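# Capítulo 4. Construir una plantilla cuando el dinero no alcanza

Empiezo este capítulo con una confesión: durante años pensé que el mercado de invierno en el béisbol iba de comprar al mejor jugador disponible. Lo pensaba como aficionado, claro, con la gorra puesta y la radio encendida, y lo seguí pensando cuando empecé a dar clase de gestión deportiva (mis primeros alumnos me lo habrán perdonado, espero). Luego me puse a mirar de cerca cómo trabajan los clubes pequeños y se me cayó el esquema entero.

Vamos a usar cuatro clubes a lo largo del capítulo: Liltham, Pidport, Bodin y Tekent. Comparten liga, juegan 115 partidos por temporada y tienen presupuestos muy distintos. Pidport es el rico del grupo. Tekent vive casi de la cantera. Liltham y Bodin están en medio, que para mí es el sitio más incómodo, ¡y también el más divertido de estudiar!

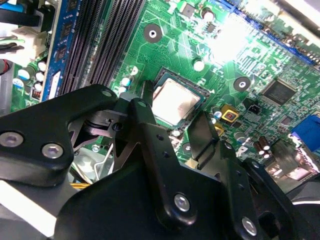 El caso de Liltham me encanta porque empieza mal. Perdió a su campocorto titular en agosto, en plena pelea por la clasificación, y lo sustituyó con un chico que fildeaba de maravilla y bateaba poquísimo. La afición pedía un fichaje grande. La dirección se sentó a hacer cuentas y se hizo una pregunta que vais a ver muchas veces en estas páginas: ¿cuántas carreras nos cuesta este hueco, y cuántas nos ahorraríamos tapando otro?

## 4.1 El valor de un puesto

Un campocorto que batea bien es caro en todas partes, eso ya lo sabéis. Lo que cuesta más ver es que su precio depende también de quién más lo busca ese invierno. Si Pidport necesita uno, el precio sube para todos, aunque vuestro club no haya llamado a ningún agente todavía. Si hay cuatro buenos en el mercado y solo dos equipos interesados, conviene esperar (y aguantar los nervios, que es la parte que no sale en las hojas de cálculo).

Bodin lo hizo al revés. Firmó pronto, firmó caro y se quedó sin margen para reforzar a los abridores. Su campocorto tuvo 667 apariciones al plato y cumplió de sobra, yo lo vi jugar varias tardes y era una gozada. Pero el equipo llegaba a la quinta entrada con los relevistas calentando, un día sí y otro también, y a mitad de temporada el bullpen estaba fundido.
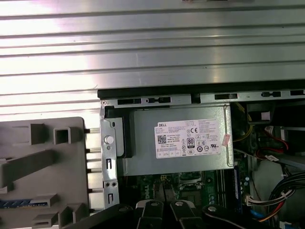

De ahí sale la idea que quiero que os llevéis al resto del capítulo: los puestos se encarecen unos a otros. Un abridor flojo obliga a usar más relevistas, los relevistas cansados obligan a subir a jóvenes antes de tiempo, y esos jóvenes luego no están listos cuando hacen falta. Cuando valoréis un fichaje, seguid el hilo hasta el final, por pesado que resulte.

## 4.2 Antes de seguir

Necesitaréis tener fresco el concepto de jugador de reemplazo del capítulo 3. Si os suena lejano, volved un momento y repasad la tabla final, yo os espero. También usaremos las carreras evitadas por la defensa, que son más traicioneras de lo que parecen: con pocos partidos bailan muchísimo, y he visto informes muy serios construidos sobre tres semanas de datos.

Para los ejercicios vamos a repartir un presupuesto ficticio de 2000 puntos entre toda la plantilla. La rotación de abridores no puede pasar de 700, y esa restricción os va a fastidiar bastante, os aviso. Haced un primer reparto a ojo, sin calculadora, y guardadlo. Lo compararemos con el definitivo en el apartado 4.6, y en mis clases es el momento en que más se discute (una vez tuvimos que seguir en el pasillo).

Empezamos por Tekent, que tiene la plantilla más barata y, por tanto, la tabla más corta.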